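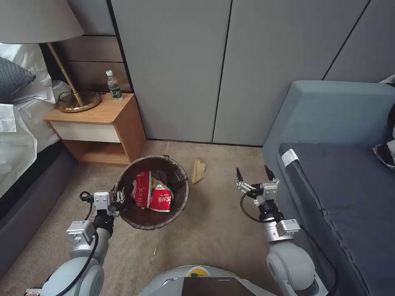

Why does the planner give up on a grasp that the teleop operator finds easy? Mostly because our collision check treats every contact as a failure, and an operator leans on things all the time without thinking about it.

Notebook | Runs | Configs | Rudadora wiki | Log out

Apr 17, 2023

Big day on the bin task! Finally split the contact handling out of the Stokine planner, so each arm now carries its own list of things it's allowed to touch. Left arm may touch the bin rim, right arm may touch the floor and anything the detector calls litter. Everything else stays a hard no (bed, sofa, wardrobe doors).

Replayed 278 logged starts from the bedroom set with the new lists. 216 came back with a full plan for both arms. Median plan time 12 ms, which I did not believe, so I ran it again and got the same number. Very happy with that.

What's still failing:
- mesh bin. Depth goes straight through the dark weave on some views and the rim fit jumps. Danish Ghauri wants to fit a circle to the rim, but a pushed rim isn't a circle any more. Try an ellipse first.
- crumpled stuff that stands up a bit off the carpet. The segmenter is fine with it, the grasp sampler keeps picking the top of the fold.
- tiny scraps. Below the size cut-off in the Abbasi filter, so they never reach the planner at all. Lower the cut-off? Will pick up carpet noise.

Sampler is capped at 2000 candidates per view. Raising it did nothing for the folds, so leave it.

Colour threshold moved to the config file. Merge to the Istbridge branch before May.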